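December, bench notes, parts sorting by teleop (Bernby cell)

Continuing the demonstration set for the sort task. Two arms, leader handles on the operator side, four yellow bins and the steel tray. Target for the month is 499 accepted episodes. Count at start of session was 262.

Task as written in the Rutness sheet: motors upper left, round boards lower left, harnesses and cables to the right-hand bins. Tray gets a fresh sheet of white paper when the old one creases. Left arm works the left pair of bins, right arm works the tray and the right pair. Either arm may pick from the tray if the other is parked, but no handovers in this set. Handovers go in their own folder.

Started 08:40. Homed both arms, checked grip force against the foam block, ran one dry episode and threw it away. Leader-to-follower lag felt the same as before. Did not measure it.
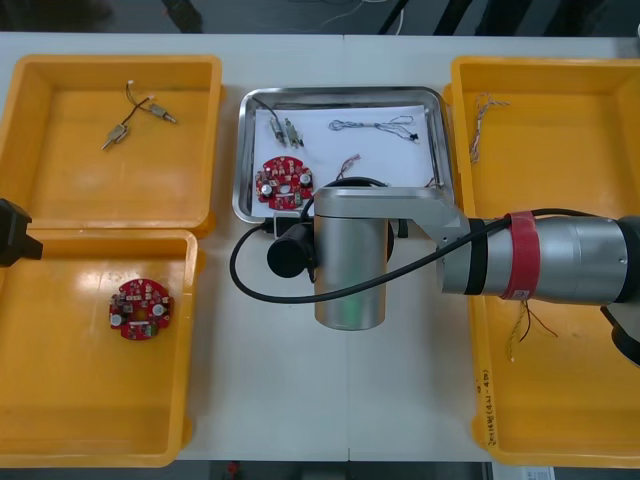 Mixed layout: motors, a board and wiring in the tray, right arm over the lower half.

Mixed layouts are slow. The twin motors on the short lead are the worst case. Grabbing one drags the other, and if the grip is on the can instead of near the wire exit the second one swings and lands on its side. Best approach so far is to come in along the line between the two, close gently, lift 30 mm, pause, then travel. Operators who skip the pause get rejected episodes. I have been putting the pause into the instructions as a fixed step so it shows up in all demonstrations, otherwise the policy learns two habits and mixes them.

Harness picks: aim for the connector end. Picks from the middle of the loop work for a person on the handles but the replay is poor. Marked middle-of-loop picks with tag M so they can be dropped later without going through the video again.

The Vallejo scripts still write the gripper state one sample late. Known since the 2017 version. Corrected at export, not at record. Do not fix it at both ends.

Side note on the camera lead. With the wrist turned well past center it gets close to the tray contents. Two episodes rejected for the lead touching a part. Need another tie point along the forearm, or a limit on wrist roll. I prefer the tie point. A roll limit would change how people approach the left side of the tray and we would have two kinds of data again.

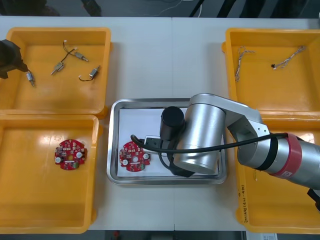 Bimanual timing was the main subject after the break. The earlier episodes were all strictly one arm, then the other, and the resulting policy waits for no reason. Operators are now asked to move both arms where the work allows. The useful state for this is a nearly cleared tray: one red board left on the paper, right gripper reaching down toward the sheet, left gripper already over a motor at the edge of the upper left bin. Both wrist views carry information at once, and the arms have a good part of the table between their targets. Left arm is only straightening motors here, so a failed grasp costs nothing and the episode can still be accepted. First attempts were jerky, with one hand stopping whenever the other closed. Improved after over an hour of practice.

Boards: grasp across the rim, fingers clear of the parts on the face. The center hole is tempting and should be left alone. Glare on the floor of the lower left bin washes out part of the overhead view. Placing toward the middle of the bin is fine. Tried half power on the ceiling lights, gripper view got too dark, put it back.

Plernico handles: left trigger has play at the start of travel. Deadband raised one step in the config, noted in the log header. Recheck before next session.

To do
- tie point for the right camera lead
- split M-tagged episodes at export
- rewrite step 4 of the Rutness sheet (pause after lift)
- new paper for the tray, same size
- ask Bernby side if the bins can be matte

Stopped 16:10. Arms parked, handles off, data copied to the second drive. Checksums not run yet.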